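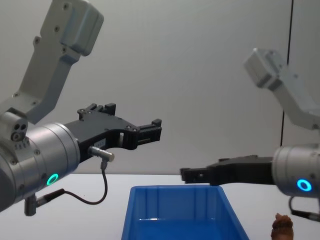
Blue bin on the white top

Sinaga75
Moved the sorting bin onto the white table on Sunday and I like it there so far. It used to sit on the floor under the window and I was bending down for it all day. Blue plastic, nothing special. Question is whether to keep one bin in the middle or go to two, one at each end. Anyone run it both ways?

eston_parts
One in the middle. I had two for most of last year and stuff always ended up in the wrong one.

Marlpit
Two. If you work from both sides you're reaching over each other's stuff with one. I put mine at the ends and left the middle open for whatever is being sorted.

eston_parts
Depends on the table though. Mine is 75 cm deep and nobody has to reach over anything.

Marlpit
Mine's deeper than that. Fair enough.

Sherif Sqalli
What's the top made of? I had a white Skesunden top and plastic bins left gray scuffs on it when they got dragged full. Took a melamine sponge and a lot of rubbing. I cut a piece of shelf liner to go under the bin and haven't had the problem again.

Sinaga75
Not sure what the top is, it came with the place. No scuffs that I've noticed. I'll try the liner.

kettlewick
I would not put liner under it. It grabs, and then you can't slide the bin over when you need the space. Felt pads on the corners work better.

Sherif Sqalli
Felt pads came off mine in a week. Cheap ones, maybe.

kettlewick
Wipe the bottom with alcohol first and let it dry before you stick them on. I've had the same four on since November.

tollgate_11
Is that the Tenumberg bin? I paid 273 for a case of them when the shop closed out and still have most of the case in the garage.

Sinaga75
No idea, I got it secondhand and never looked for a name on it.

tollgate_11
OK. If it is one, the lids from the smaller size don't fit, whatever the listing says. I tried.

Marlpit
Light gray wall behind a white table would drive me nuts, I'd lose every white part I own. Get a dark mat.

eston_parts
A mat is one more thing to clean. Leave it.

Sinaga75
Going to stay with one bin for now and try the felt pads. Will post again if I switch.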